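In Defense of the Orange Folder

May 30, 2021

Every few years someone at work decides we are going paperless. The last push came with a program called Remari, a launch breakfast and a promise that all 1313 of our open files would live in the cloud by June. The breakfast was good. I still keep my files in orange card folders with a spring in the middle, and I would like to say a few words on their behalf before they are taken away.

Start with the cover. It has a box for the file number and a stack of ruled lines, and it has never asked me to choose a password.

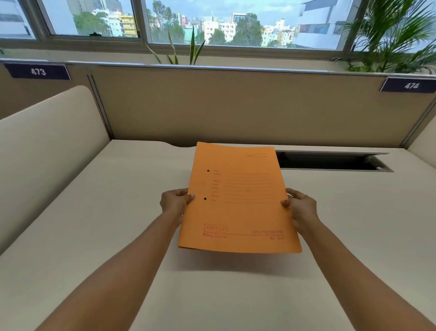

The part with the teeth

People who dislike these folders mostly dislike the metal. Fair enough. The fastener is a fussy gold-colored contraption that looks like something left over from a mousetrap factory, and the first time you open one you will bend the wrong piece. I lost most of a morning to it in my first week at Drellalberg, and a fingernail.

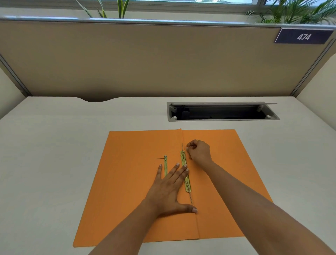
But once you learn it, you have learned it for life. The folder hasn't changed its layout since I started. It has never moved the prong to a menu under three little dots. When it sticks, you can see what is stuck, and you can put a thumb on it. When Remari sticks, I file a ticket, and up to seven people write back to thank me for my patience.

There is also the small matter of slowness. Threading pages onto metal takes long enough that you end up reading them. I have caught two wrong invoices that way, both from Dreleo, both for 849 dollars.

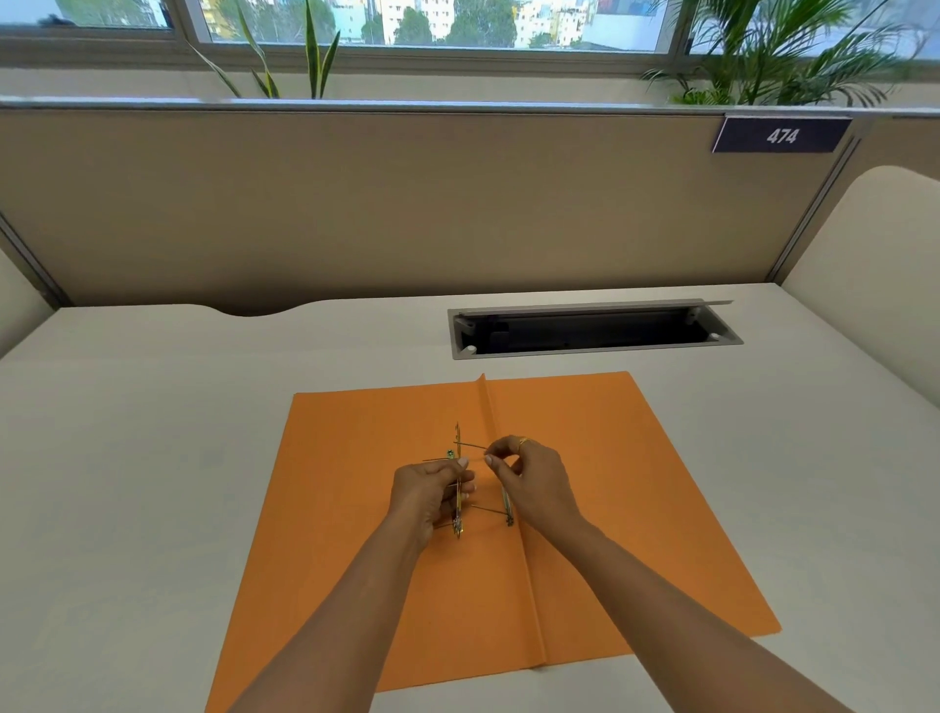 Nieminen, who read a draft of this, objects that I have left out the springs that snap, the pages that tear at the holes and the cabinet nobody can shut. A search box, the note went on, would have caught those invoices before lunch.

Maybe so. I'll give up the cabinet, which is a menace. I won't give up the folder on the desk, closed, squared off with both hands at the end of the day. Closing a tab has never felt like finishing anything, and I have 127 of them open to prove it.

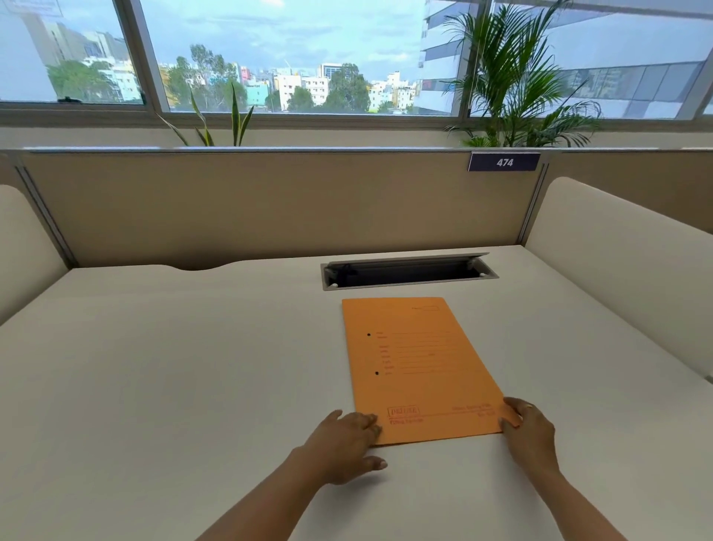

The transition team has asked for our leftover stationery by the end of June. They can have my stapler and the good scissors. The folders are staying in my bottom drawer, under the sweater.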